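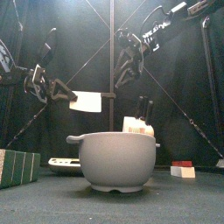
Left arm with the cleaver, bowl and knife block in front

Zultham demonstration cell, Westden site
Inspection before recording, with comments
Date: August 24, 2022
Task group: kitchen objects, two arms, operated by hand from the leader station
Checked with: Alby Halliday

The marks are OK, OK with comment, or NOT OK. A point with NOT OK must be closed before the next example is recorded.

1. Emergency stop at operator seat
OK. Pressed two times, both arms stopped. Reset was done from the seat only.

2. Emergency stop at the door side
OK with comment. It works, but the label is old and still shows the name Casavine. Please print a new one.

3. Grip on heavy or flat objects
OK with comment. The cleaver is the most difficult object in this group. It has to be gripped with the blade level before the arm lifts it. If it turns in the fingers, the operator puts it down and starts again, and the example is marked as failed. Do not try to save it in the air.

4. Free arm while the other arm carries a blade
OK with comment. The free gripper stays open and high, on its own side of the pole. I would like this to be written in the operator sheet, because at present it is only told by mouth to new people.

5. Knife block
OK. The block is placed behind the bowl. Handles should lean to the right, where the right arm can take them. We agreed in May not to change this angle inside one batch, and the batch sheet confirms it.

6. Cables inside the cell
OK with comment. Move both arms slowly to their farthest positions and look at every cable during the movement. I did this with Alby. No cable was pulled tight, but one came nearer to the right elbow than I like. To be looked at again next week.

7. Black curtain
OK. Fixed at the top, does not reach the arms.

8. Hands outside the cell
NOT OK at first visit, closed the same day. An operator was reaching in to set the bowl straight when the arms still had power. The rule is: pause, wait for the lamp, then reach. It was explained again to both shifts.

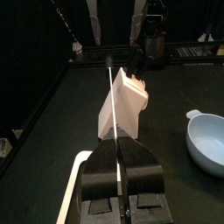 Digby McPhee

9. Finger pads
OK. Pads are to be changed after 400 examples, and the present ones have done 112. Press with the thumb on each pad and look if the border lifts.

10. Thin objects
OK with comment. For the white rod, the fingers must close with the rod in the seam and pointing straight away from the gripper. With a slanted rod the tip can touch the other arm when both work near the same block. Operators should bring the rod in slowly until the wrist view shows the black tip clearly.

11. Two grippers near one object
OK with comment. Permitted at low speed only. The speed limit is set in the Fekete panel, page 2, and I found it correct.

12. Rail brackets
OK. All tried by hand, none moved.

13. Records
OK with comment. The store holds 3,359 examples for this task group. In a few of them the note "failed" is missing although the object was dropped. The learning system will take these as good examples, so they must be found and marked before the next training run. Alby Halliday has the list.

Open points: 2 (label), 4 (operator sheet), 6 (cable at right elbow), 13 (missing notes).
Recording is allowed to continue with point 13 open, but no training until it is closed.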